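**FOR IMMEDIATE RELEASE**
February 14, 2020

# Pliltik Opens Free Mending and Laundry Room at the Cerska Street Library

CERSKA STREET, Echeverri: The old periodicals room at the Cerska Street Library has a new life, and we could not be happier to tell you about it. Starting Monday, anyone in Echeverri can walk in with a torn shirt, a worn-out sock or a full bag of wash and use the room free of charge, with no library card needed.

The room is run by Pliltik, the neighborhood clothing-care group that has been fixing hems and patching knees on folding tables at the Kevar farmers market. Market days were fun, but rain was always a problem, and there was never an outlet close enough for a sewing machine (or an iron, which people asked for every single week!). Now there are both, along with two washers, two dryers, a long cutting table, and shelves for donated thread, buttons and zippers.

"I have wanted this room since the day I saw it," said Lihua Peng, who started Pliltik and will lead the evening darning class. "The windows face south, the light is lovely, and you can see black thread on black cloth at three in the afternoon. People who sew will know what that means."

Neighbors gave 570 pieces of clothing during the winter drive, and most of it has already been sorted, washed and mended where it needed mending. Coats and sweaters went out first. Everyday basics such as socks, undershirts and kitchen cloths are still being sorted by size and fabric, and they will be on the free shelves by the door on opening day.

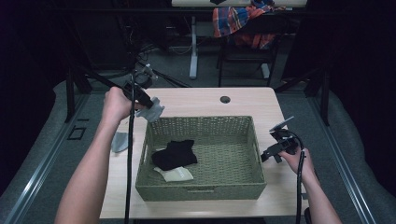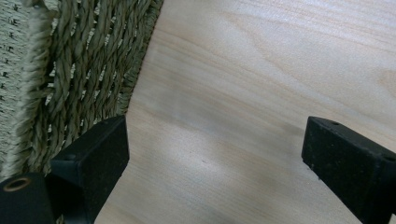
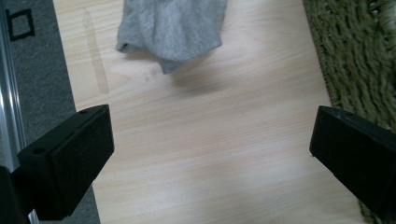 **Can I bring in clothes that are beyond repair?**

Please do, as long as they are clean. Cotton and wool that can't be mended get cut up for patches and practice pieces, and beginners go through a lot of practice pieces. We can't take pillows, shoes or anything with foam in it.

The darning class is open to complete beginners and covers heels, toes and elbows. A second class, on zippers, is taught by Orlando Benavides, a retired tentmaker who has repaired more zippers than he cares to remember and still gets excited about a good brass one. Both classes are free. Needles and darning mushrooms are there to borrow, and you are welcome to bring your own project or pick one from the practice bin.

"Bring the jacket you love and stopped wearing," Benavides said. "A stuck slider is often a short job, and then you have your jacket back."

The work was paid for with $2,000 raised at Pliltik's fall soup supper. The library is providing the space, water and power. Shelving came from the former Kevar shoe store, and it still has the size labels on it, so please don't go looking for a men's ten in the button section.

The laundry side has a sign-up sheet at the front desk, with one load per household at a time. Detergent is supplied, and there is an unscented kind for anyone who needs it. Children are welcome at the sewing tables with an adult.

Thread donations are very welcome, especially navy, gray and olive, which run out faster than any other colors. Drop them at the front desk during library hours.

**Contact:** Lihua Peng, Pliltik, care of the Cerska Street Library front desk

###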